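July 31, 2023

Sausage day

Okay, so I finally got the new grill going. It has been sitting on the patio in its box since we got back from Fonddale and I kept telling Beverley I was waiting for a dry evening, when really I was dreading the assembly. I was right to dread it! The instructions have you bolt the side shelf on at step 4 and then at step 16 you find out the shelf bracket goes under the lid hinge, so off it comes again. I had three washers left over. They are in the kitchen drawer and I'm not thinking about them.

Beverley wanted the Troltley, the one with the big side firebox, and I still think she had a point. We looked at it in March and I talked her out of it on price. Then Arnaldo Vieira went and bought one and his ribs on the Fourth were so good that she hasn't let it go since. Ours is smaller and it has to live right up against the steps, but it holds plenty of charcoal and the lid shuts tight, which is more than I could say for the old one.

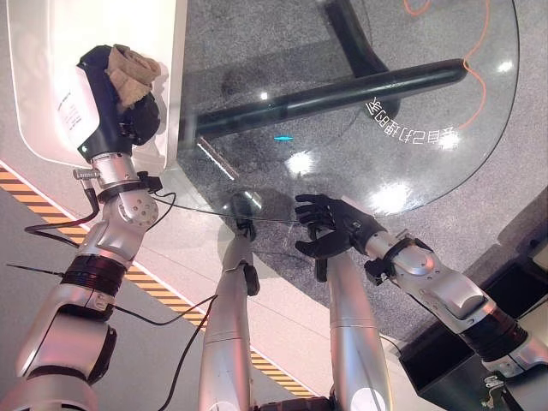

First burn

You're supposed to season it before you cook anything, so I wiped oil all over the inside and lit a full chimney of the Figueiredo lump. It smelled awful for a while, like a hot garage, and then it settled down. I tried to hold it at 250 and it kept creeping up to 300 and over. I had the bottom vent nearly closed by the end. Nuria called in the middle of it and I ended up reading her the temperature every few minutes, poor woman. She says leave the top vent alone and only touch the bottom one. I'll try that next time.

Supper

I know, I know, you're meant to let it cool and start fresh, but the coals were still good and I had sausages in the fridge. So sausages it was, plus corn in the husk and half an onion I found behind the milk. The corn was the best thing on the plate. The sausages split on one side because I had them right over the heat - my own fault, I was scrubbing the tongs at the sink.

Beverley ate two and said they were "fine," then went back for a third, so make of that what you will.

To get before the weekend: more lump, a second thermometer (the one in the lid reads low, I'm sure of it), foil pans, a proper cover. The pork shoulder is ordered. Nuria says to allow about 16 hours with the resting, so I'd be lighting it before bed. Beverley thinks I'm out of my mind.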